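Dear all,

Thank you for your patience while we gathered up this quarter's news on the bagging work. It has been a busy stretch since July, and I am happy to say most of it was the good kind of busy!

As you may remember, the Fladari project asks whether two arms can learn a household job from human-guided runs alone, with no hand-written rules for how a soft thing folds. We settled on putting toy fruit into a thin plastic bag, a job that sounds very small until you try to write down how you do it yourself. Our target for the year was 3,000 guided runs. We now have 1,637 that passed review, and the Venetti team has been a great help in checking them (they are far stricter than we are, bless them).

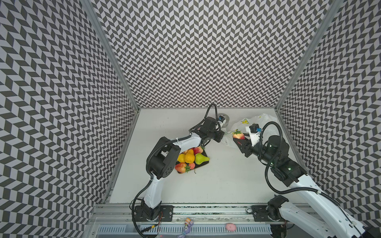
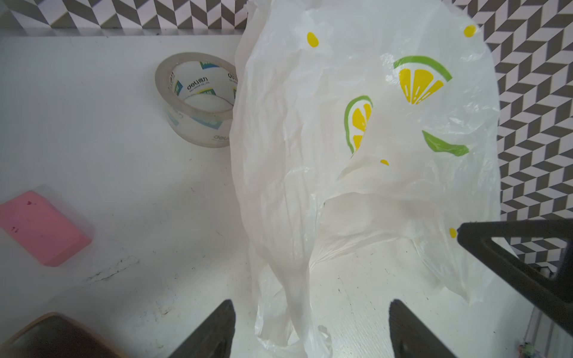
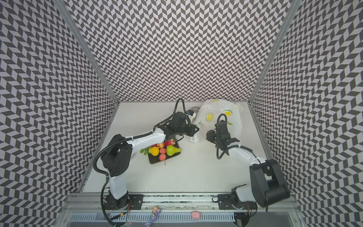 The change that has helped most is in how we train. In the spring we fed the model every run from start to finish, and it spent much of its effort on reaching for fruit, a skill it already had. We now weight the opening of the bag more heavily, and we start the runs with the bag crumpled in as many different ways as our operators can think up. On our last test of 50 attempts, the new model got the bag open and a fruit inside 31 times, against 18 for the spring version. I would not lean too hard on one test, but all of us were pleased.

The trouble that remains is mostly with the handles. When both of them end up under the bag, the arms tend to pinch, let go and pinch again until the time limit. We would like to borrow the Aguiar group's method for spotting a stalled attempt and see if it helps, and that will take up most of the coming month.

Spending is in line with the plan, apart from replacement gripper fingers, which we are going through faster than I had guessed. I would like to move 2,000 dollars from travel to parts to cover them, if you are comfortable with that. The form is in the Brakoleo folder, waiting for your signature.

With warm thanks from all of us in the lab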